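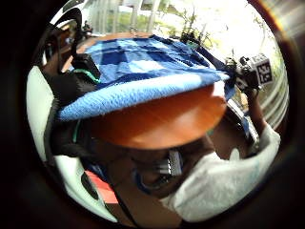 Measles shots were the whole reason we met in February, and we still managed to spend the first ten minutes on parking. I took the minutes again, so blame me for any gaps. Khurram Lashari ran the meeting, Salamatu Balogun gave the clinic report, and 15 of us signed in. If you missed the sign-in sheet, think of the round wooden table with the blue checkered knit blanket on it and picture me there next month with a pen, same as always. We started at 6:30 p.m. and last month's minutes were approved with one fix (it's Stojanovska Street, I had it down as Avenue).

Community > Plavville Health Group > Meetings > Minutes

Clinic report. Salamatu said 118 kids have had their first dose through the Saturday-style pop-up clinics at the Mudow building, and that the second-dose reminders are going out by text and by mail. The mail ones matter more than I would have guessed! Plenty of grandparents are the ones doing the driving, and they like a card on the fridge. We have 1000 cards printed already. Khurram asked for the clinic phone number to be bigger and everybody agreed with him, loudly.

We also talked for a good while about the Rolar apartments, where a rumor has been going around that the shot is only for kids starting school. Salamatu wants to go talk with people in the laundry room there -- I said I'd go with her, and I'll bring the Spanish and Urdu flyers.

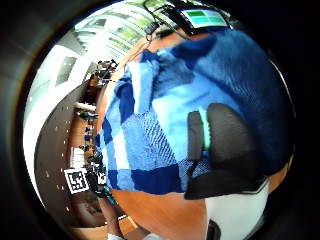

Do parents need to have the old shot records with them to get a child vaccinated? Bring them if you can find them, but the nurse will look the child up in the state system and go from there, so a lost card won't get anyone sent home.

That took us to the phone tree. We have nine callers signed up and each one would take a short list of families who missed an appointment. I read the draft script out loud and it sounded stiff, like I was selling windows, so I'm redoing it. Khurram thinks callers should ask what got in the way before they offer a new time, and I like that a lot. 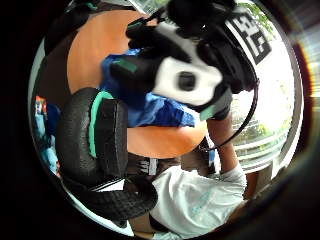
He also wants callers to write down the reason in plain words, even if it's only "couldn't get off work," and pass it to Salamatu by the end of the week. She'll use those notes when she asks the county for evening hours.

Motion to spend up to $118 on postage: Salamatu moved, Khurram seconded, passed with no objections.

To do before next time:
- Me: new phone script, flyers for Rolar
- Salamatu: call the county about evening hours
- Khurram: the parking thing at Mudow (sorry, Khurram)

We wrapped up at 7:50 p.m.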